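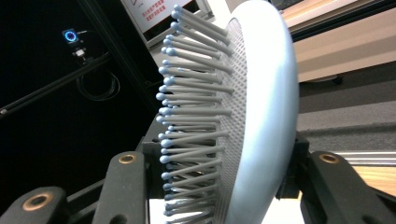 Côté BD, ça bouge chez Clerevar. L'intégrale de Miltholm, de Humaira Swati, sort enfin en un seul volume, papier épais, couverture toilée, plus de 200 pages. Les fascicules d'origine étaient épuisés depuis un bail, on les voyait passer à des prix idiots. Au sommaire : les 4 récits du port, l'épilogue jamais traduit et un carnet de croquis en fin de volume. Traduction de Simin Ebrahimi, qui a aussi repris tout les dialogues du premier récit (l'ancienne version était raide, disons-le).
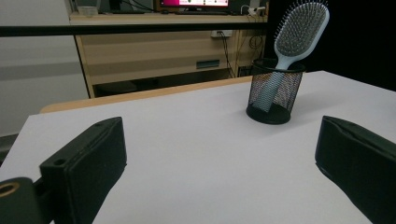 Tirage limité à 1300 exemplaires, pas de réimpression prévue pour l'instant. Prix 26 euros. Précommandes ouvertes depuis le 9 avr. 2021, au comptoir ou par mail, merci de préciser nom + téléphone, sinon on s'y perd. Pour Jundport, le tome deux est repoussé, pas de date. Štěpánek par contre est bien arrivé, en pile à coté de la caisse.

Dédicace de Humaira Swati en discussion avec l'éditeur, rien de signé. On vous tient au courant dans la prochaine lettre.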